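Junk drawer

A junk drawer is a drawer, usually in a kitchen, set aside for small household items that have no other assigned place. The items may be useful, formerly useful, or of unknown purpose. Most homes have one and few homes admit to two.

History

The drawer itself is old, but the junk drawer depends on a surplus of small objects, and for most of history small objects were too costly to lose track of. The earliest known complaint comes from the town of Clurkbridge, where a household manual of 1911 warned readers against "the drawer of string and keys, which is the ruin of an orderly kitchen." The manual offered no remedy beyond character.

Built-in kitchen cabinets gave the habit a permanent home. The furniture maker Usarwood sold a kitchen unit with 8 drawers, 7 of them labeled in its catalog. The last was left blank, and buyers understood.

Contents

Typical contents include dead batteries, batteries that might not be dead, rubber bands, takeout menus, tape, birthday candles, and keys to locks at a former address. The historian Jummai Bako divides these into three classes: things in use, things in waiting, and things nobody dares throw out. The third class grows fastest, as it is never drawn upon. Bako's critics, chiefly Chidubem Haruna, hold that the second and third classes are the same class seen on different days.

Small packaging is a close relative of junk and often travels with it. Boxes outlive what they came with, on the theory that a good box will be needed, and tissue packs are stored in more places than there are noses in the house.

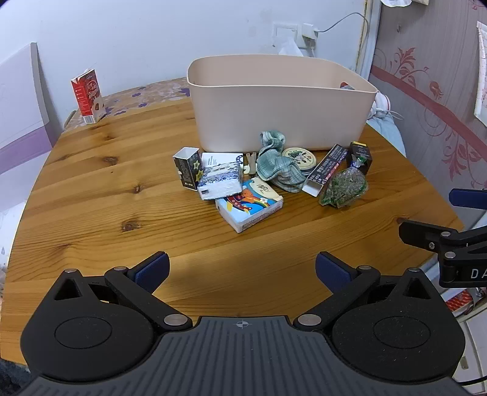
Small boxes and a tissue pack beside a plastic bin.

Overflow

A junk drawer is considered full when it can no longer be opened, a condition usually caused by a spatula or other long utensil that has stood up inside. Overflow then moves to a bowl, a windowsill, or a plastic bin. The bin is generally described as temporary. In Oltero, where older houses have shallow drawers, residents skip the drawer stage and speak of "the bin" from the start.

Sorting

Organizers disagree on treatment. Efe Effiong recommends emptying the drawer completely and returning only what can be named. Seul-gi Joo prefers dividers, which produce a junk drawer with walls. Both methods are said to work until October, when the extension cords come out and go back somewhere else.

A traveling exhibit in Pacheco once displayed 3000 objects taken from local kitchen drawers – the keys alone filled a wall. Visitors were invited to claim anything they recognized. According to the exhibit's curator, Ayodele Okoro, most went home with something that belonged to another family.

See also: Attic; Glove compartment; Lost and found; String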